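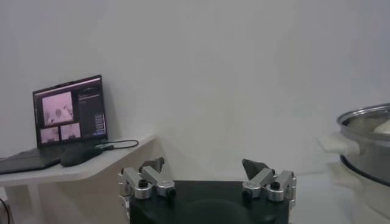 The laptop on the side table at Pliltton, against the white wall.

Clirnstead Footpaths and Stiles Project
Progress report to the Wundia Fund
Thursday, October 22, 2026
Prepared by Solange Gill

Where we are

We said in the application that we would walk and record all 80 of the parish footpaths by the end of this reporting period. We have done 66. The remaining 14 are the ones on the far side of the river, which were left until last on the grounds that the bridge would be mended by June. The bridge has a new sign saying that it is closed. The old sign said the same thing in smaller letters.

Of the paths walked, most are passable to a reasonably determined adult. Path 4 is passable to a reasonably determined otter. I have written to the council about the culvert and received a reference number, which I am told is good.

Stiles and gates

The grant allowed for 50 stiles to be repaired or swapped for gates. We have finished the lower valley and the stretch behind the church. Work on the ridge stopped for lambing, then for hay, then for a disagreement over which side of a hedge the path is on. The map says the north side. The hedge has moved since the map, or the farmer has. We have agreed to put the gate in the middle and let walkers decide.

The Radulović latches have worn well in the valley and badly on the ridge, where the wind gets at them. I would like to use a plain chain on the last few gates. It is cheaper, and the cows have not yet worked it out.

Waymarking

The first delivery of discs came with the arrows printed the wrong way up. A round disc can of course be turned, and we turned them, but the lettering then reads upside down. The supplier has offered a discount on the next batch. I accepted the discount and asked for the next batch to be different.

Walks programme

The guided walks have been better attended than I had planned for, which says something about my planning. The evening walk in June overran by two hours after a vote was taken at the pub. The family walk was shorter and louder. We would like to run both again and have moved the evening route so that it passes the pub at the end.

Money

We are under budget on timber and over on gravel. Gravel is sold by the tonne and disappears by the bucket. With your agreement I would move the timber saving across to cover it, which leaves the total where it was. The figures are in the attached sheet, second tab.

Before the next report

Finish the ridge gates. Walk the river paths from the other bank if the bridge is still shut, which means a long drive and a sandwich. Chase the reference number.

Recent reports
Clirnstead: spring update and stile survey
Pliltton Village Orchard: first year
Keeping paths open in winter: notes for grant holders
How to ask for a change to your budget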